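Progress report to the funder: shared rooms and laundry strand
Ellton Supported Housing, Okoth House
Report date: 29th September

1. Scope

This report covers work under the shared rooms and laundry strand of the Draltari grant since the last return in March. It deals with the ground floor lounge, the fixed desk positions in it, and the handling of clothing and towels between the lounge and the laundry room. Bedrooms and the kitchen are reported separately.

2. Spend to date

The strand was awarded 2,770 pounds. Spend to the date of this report is 2,569 pounds. The balance is held against the cable work described in section 5. No money has been moved in from other strands and none is requested.

The main items were baskets, desk parts, cable trays and shelf boards, all ordered through Clisuvent on the existing account. Delivery was in two parts. The second part arrived late and short of tray brackets, which were supplied the following week at no charge.

3. Laundry handling

At the time of the March return, clothing left in the lounge was bagged at the end of the day and taken to the laundry room unsorted. Bags were often opened again by residents looking for single items, and the contents were left on the seating.

The procedure now in use is as follows. The basket is placed on the floor beside the seating, clear of the desk legs. Clothing goes in first. Towels are dealt with after clothing and are washed separately. Sports kit goes with clothing but is turned the right way out before washing, as printed lettering has cracked on items washed with heavier loads. The basket is taken to the laundry room when full or at the evening check, whichever is earlier.

Open baskets with perforated sides were chosen over lidded ones. Lidded baskets were tried for the first month and were used as side tables.

4. Lounge layout

The seating has been moved closer to the desk to leave a clear route to the door. This reduces the floor space between the two, and the basket position has been set with that in mind. Desk equipment has been lifted onto shelf boards under the desktop so that the floor below can be swept.

Lounge, floor beside the seating and underside of desk:

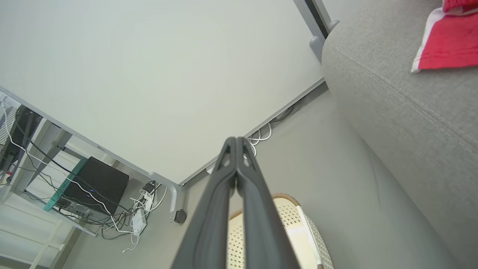
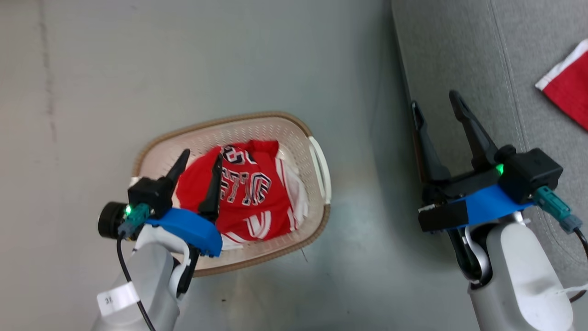

5. Cable work

Cable trays have been fitted to the desk rails. Work on the remaining leads is in hand. The intention is to shorten or coil the longer ones, fix the power strips in position and label each plug at the strip end. Labels have been printed but not applied, as some leads will be replaced.

Portable appliance testing was carried out before the desks were altered and will be repeated once the leads are in their final position. At the last test 74 items were checked across the building. Seven failed, all of them leads or adapters, and were withdrawn. Replacements have been bought from the house maintenance budget and are not charged to this grant.

6. Variations from the agreed plan

The plan allowed for a wall-mounted rail for towels in the lounge. This has been dropped. The wall was found to be a lightweight partition and the fixing method quoted would have used most of the remaining balance. Towels continue to be left over the sofa between collections. Staff have been asked to clear them at the evening check and a free-standing rail is being priced.

The plan also gave one basket to each resident. After discussion at the house meeting this was changed to shared baskets, with name tags sewn into clothing. Take-up of name tags has been slow. Sports kit is the main gap, partly because residents do not want tags sewn into thin fabric. Iron-on tags will be tried.

7. Risks

Trailing leads remain the main risk in the lounge until the work in section 5 is complete. Sweeping under the desk is done by hand until then, and the vacuum cleaner is kept to the open floor.

The second risk is that baskets are left on the route to the door. The evening check sheet now has a line for this.

8. Next period

Complete the cable work and repeat the appliance testing.
Obtain a price for the free-standing towel rail.
Trial iron-on name tags on sports kit.
Return the surplus shelf boards to Clisuvent for credit.

The funder is asked to confirm that the towel rail may be met from the remaining balance in place of the wall-mounted rail in the original schedule. Receipts for all items in section 2 are attached to the electronic copy of this return.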